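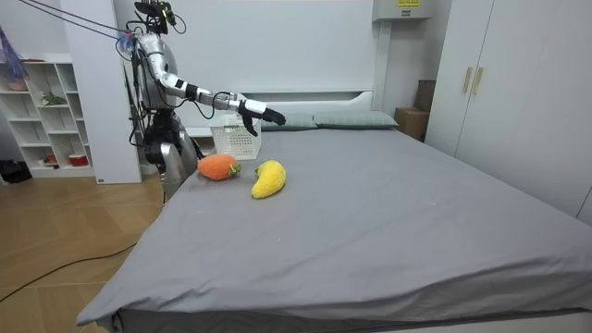

Vol. 11, No. 3

Search reviews Enter keyword Go

STORAGE: NIMATECK PERFORATED BASKET

The Nimateck is a rectangular, open-topped basket in white plastic. We tested it as a bedroom toy bin, filled with plush produce from the Botero range: carrot, banana, pear and a nubby green piece.

Wall stiffness is good. The perforations are evenly spaced and cleanly molded, with no flash on the inside edges. Fuzzy fabric did not snag on them in three weeks of daily loading.

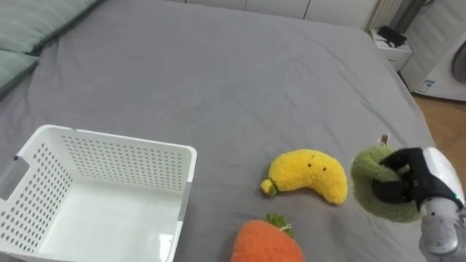 The floor is smooth, so crumbs and lint wipe out with one pass of a damp cloth. On a made bed the basket stays level, provided the mattress is reasonably firm. On our softest mattress it leaned once loaded to one side.

Handles are cutouts in the end walls. The rim is thick enough to carry without digging into the fingers. Capacity is adequate for small plush; anything longer than a pillow should go elsewhere.

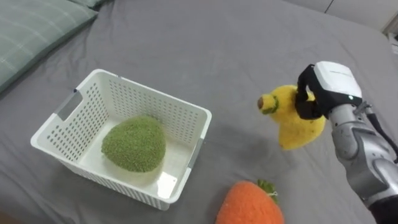

The Dal Bello bin we reviewed in March has a lid and costs more. It is also 700 grams heavier — a real difference for a child moving it from bed to shelf. The Nimateck has no lid, and dust will settle on anything left in it.

Recommended for light, soft contents. Rating: 3 out of 5.

Contact | Copyright Gurbridge Home Review | Back to top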